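8/21/20 – finish bench, hot, door propped open

Sample boards for the Vodham counter. Started the day with seven boards and a plan, finished it with seven boards.

Boards 1 and 2 are the control, sanded to 120 and oiled with the regular Flallard. Boards 3 and 4 got the same oil over 180. Board 5 went to 220 because the client's designer read somewhere that 220 is what serious people do. 6 and 7 were water-popped before the oil. All red oak, all off the same plank, all labeled on the back in pencil. Last time I labeled the front and then sanded the labels off, so this counts as growth.

First coat went on all seven before lunch. White pad, five minutes, wipe, ten minutes, wipe again. The can says to wipe once. The can has never met red oak, which drinks for a quarter of an hour and then burps it all back up through the pores as soon as you turn around. I had little shiny dots on 3 and 4 by the time I came back with my sandwich. Wiped those a third time and kept them in the test anyway.

The 220 board took less color, as expected, and looks a bit starved next to the others. I like 180. Vodham will like whichever one is nearest the window. I may put 3 nearest the window.

Water-popping: more color, more contrast, and a surface like a cat's tongue. Knocked it back with a gray pad and lost most of what I'd gained on 7. Board 6 I left rough so we could argue about it. For a counter people lean on in sweaters I'd say no, but it does look good from six feet away.

Side note for whoever orders next – the Findport discs in 180 are loading up again. I went through 12 of them on what should have been a three-disc job. The ones from the old box, with the torn lid, are fine. I've put the old box on the top shelf behind the wax, where I will certainly forget it.

Second coat question is still open. Boards 1, 3 and 5 get one tomorrow, 2 and 4 stay at one coat, and then everybody gets a coffee ring, a wet glass overnight and a squirt of lemon juice. We did this in December with the maple and learned a lot about maple and very little about leaving samples where people eat. 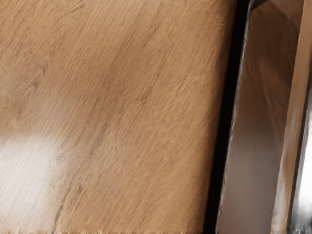 Can we put the hard wax over this oil without waiting the full cure?

Wait the full cure. We tried it at three days on the Li job and the wax stayed soft enough to take a thumbprint, and then it took several, and then we stripped the whole top. A week minimum in this weather, longer if the shop is closed up and humid.

On the Li top, while it's on my mind: the repair held. I went over last week to see it and the only thing wrong is a pale arc where somebody parks a dish rack. Left them a little jar of oil and a rag and instructions, including the part about hanging the rag outside flat to dry. Speaking of which, there was a wadded oil rag in the regular trash this morning. Metal can, water, lid. It's right by the door, it's red, and it says RAGS on it.

Costs so far. The oil is the expensive part but it goes a long way, and the boards are offcuts. The quote has 600 in it for finishing, materials and labor, and if the answer comes back as one coat over 180 we are fine. If it comes back as water-popped, two coats and wax, we are donating a counter. The designer has also asked if we'd do the shelves to match, which would be good news if she hadn't asked whether it could be inside the same number.

Tried the 1,000 pad between coats on a scrap, just to see. It gives a lovely silky feel and also polishes the surface enough that the next coat sits on top sulking. Good for a last rub after cure. Not between coats. I have now written this in the notebook twice, judging by the page with the glue on it.

Still to do:

- second coat on 1, 3, 5, early, before it gets hot
- stain tests once that has had its week
- call Findport about the discs and be polite
- check whether the open can of Flallard has skinned over (marbles in it if so)
- move board 6 somewhere people will quit petting it

Swept up, fan off, rags in the can.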